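3. 긴소매 상의의 펼침과 접기 절차

3.1 대상 의류와 작업면

본 절에서는 가정 내 의류 정리 과정 가운데 긴소매 상의를 펼치고 접는 단계를 다룬다. 앞 절에서 검토한 수건과 베갯잇은 윤곽이 사각형에 가까워 모서리를 맞추는 것만으로 접기의 기준선이 정해진다. 반면 긴소매 상의는 몸판에서 두 소매가 갈라져 나오고 목둘레의 신축성이 몸판과 다르므로, 접기에 앞서 형태를 바로잡는 단계가 별도로 요구된다. Hollis 생활환경 연구 과제에서는 이 단계를 '정위'라 부르며, 본고도 같은 용어를 따른다.

정위 이전의 의류는 대체로 한 덩어리로 뭉쳐 있다. 이 상태에서 작업자가 가장 먼저 찾아야 하는 것은 목둘레이다. 흰 바탕에 짙은 색 목둘레단이 달린 상의는 뭉친 상태에서도 단의 색이 천의 주름과 구별되어, 앞뒤와 위아래를 판별하는 단서로 쓰기에 적합하다(그림 3).

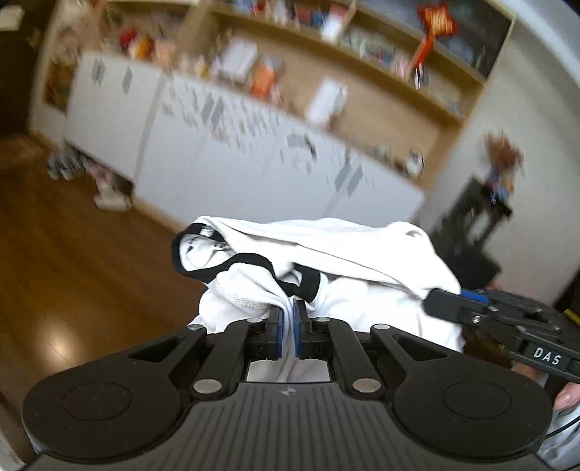
목둘레가 확인되면 어깨선을 따라 양쪽 소매의 시작점을 찾는다. 예비 관찰에서는 소매 끝을 먼저 잡고 들어 올리는 방식과 어깨를 먼저 잡는 방식이 모두 나타났다. 소매 끝을 먼저 잡으면 반대쪽 소매가 몸판 아래로 말려 들어가는 일이 잦았고, 이를 다시 꺼내는 동작이 추가되었다. 이에 본 연구의 절차서는 어깨를 우선하도록 규정하였다. 절차서의 초안은 Kilter 지침의 의류 항목을 바탕으로 작성되었으며, 소매 처리에 관한 조항은 예비 관찰 이후 개정되었다.

3.2 접기의 순서

접기는 한쪽 옆선을 몸판 중앙으로 넘기는 동작에서 시작한다. 이때 생기는 세로 접힘선이 이후 모든 접기의 기준이 된다. 접힘선이 목둘레 가까이에서 비스듬히 내려오면 완성된 형태의 아랫단이 윗단보다 넓어지거나 좁아지며, 서랍에 세워 넣을 때 옆으로 기운다. 절차서는 이러한 경우 다음 단계로 넘어가지 않고 접힌 면을 다시 펴도록 하고 있다.

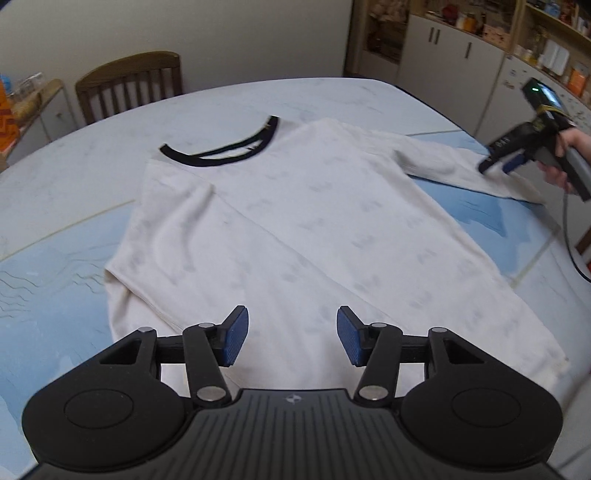 소매는 옆선을 넘긴 뒤 몸판의 길이 방향과 나란하도록 꺾어 내린다. 소매가 길어 밑단을 벗어나는 경우에는 소매 끝을 한 번 더 접어 올린다. 아동용 상의는 몸판에 비해 소매의 폭이 넓어 접은 부분이 두꺼워지기 쉬우므로, 양쪽 소매를 서로 겹치지 않게 배치하는 것을 원칙으로 하였다. 마지막으로 밑단을 목둘레 쪽으로 올려 접는다. 보관 장소가 선반이면 2회, 깊이가 얕은 서랍이면 그보다 한 번 더 접는 방식을 허용하였다.

관찰 과제는 의류 15점으로 구성하였고, 그 가운데 긴소매 상의는 별도의 기록지를 사용하였다. 기록지에는 정위의 완료 여부, 첫 접힘선의 방향, 재작업의 유무를 적도록 하였다. 소요 시간은 참고 항목으로만 두었다. 작업 속도는 개인의 습관에 크게 좌우되며, 본고의 관심은 결과물의 형태가 고르게 유지되는 조건에 있기 때문이다.

3.3 작업면의 조건

작업면의 모양과 덮개는 정위의 정확도와 관련된다. 사각 탁자에서는 탁자의 변이 옆선을 맞추는 보조선 역할을 하지만, 둥근 탁자에서는 그러한 기준이 없으므로 작업자가 의류 자체의 봉제선에 의존하게 된다. 또한 흰 상의를 옅은 색 식탁보 위에 펼치면 옷의 가장자리와 바탕의 대비가 낮아진다. 이 조건에서는 목둘레단과 옆선의 봉제 부위가 정렬의 기준점이 된다.
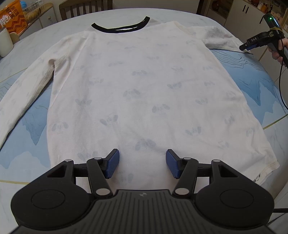
질문: 둥근 탁자에서 긴소매 상의를 펼칠 때 기준은 어디에 두는가?

답변: 목둘레의 중앙과 밑단의 중앙을 잇는 선에 둔다. 이 선을 작업자의 몸과 수직이 되게 맞춘 다음, 옆선을 좌우로 고르게 당겨 편다. 탁자의 가장자리는 기준으로 삼지 않는다.

식탁보의 재질 또한 고려 대상이다. 표면이 매끄러운 덮개에서는 한쪽 소매를 당길 때 몸판 전체가 따라 움직이며, 마찰이 큰 덮개에서는 몸판이 고정되는 대신 잔주름이 남는다. Tikley 작업면 분류에서는 덮개의 마찰을 별도의 항목으로 다루지 않으나, 본 연구에서는 이를 보조 변수로 추가하였다. 무늬가 있는 덮개와 전체에 작은 무늬가 인쇄된 상의가 함께 쓰이는 조건도 구분하여 기록하였다. 인쇄 무늬는 앞면을 판별하는 데에는 유용하나, 얕은 주름을 가려 육안 점검을 어렵게 할 수 있다.

3.4 소매의 정리

양쪽 소매의 상태가 서로 다른 경우는 정위 단계에서 흔히 나타난다. 한쪽은 어깨에서 비스듬히 뻗어 있고 다른 쪽은 들리거나 접혀 겹쳐 있는 상태가 대표적이다. 절차서는 이러한 상태를 '편측 미정위'로 분류하고, 겹친 소매를 완전히 편 다음에만 접기를 시작하도록 하였다.
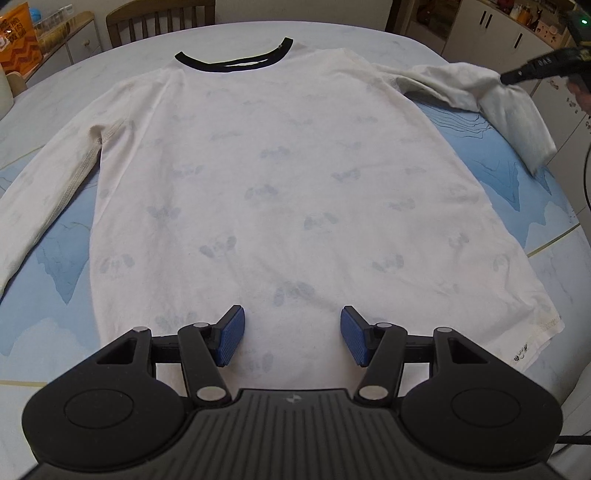

질문: 한쪽 소매가 뭉친 상태에서 몸판부터 접으면 어떤 문제가 생기는가?

답변: 뭉친 부분이 접힌 몸판 안쪽에 남아 한쪽만 두꺼워진다. 쌓아 두면 위에 놓인 옷이 기울고, 꺼내 입을 때에는 소매와 어깨 부근에 불규칙한 주름이 남는다.

편측 미정위의 교정은 어깨에서 소매 끝 방향으로 진행한다. 먼저 어깨 봉제선을 한 손으로 고정하고, 다른 손으로 소매의 아래쪽 솔기를 따라 천을 펴 나간다. 소매 끝만 잡아당기면 어깨가 함께 끌려 목둘레가 틀어지므로, 교정 후에는 목둘레의 좌우 균형을 다시 점검한다. 점검 결과는 Plilel 기록 양식의 비고란에 기재하며, 같은 의류에서 교정이 반복된 경우에는 각 회차를 구분하여 적는다. 완성된 형태의 평가 기준과 보관 조건에 따른 차이는 4절에서 다룬다.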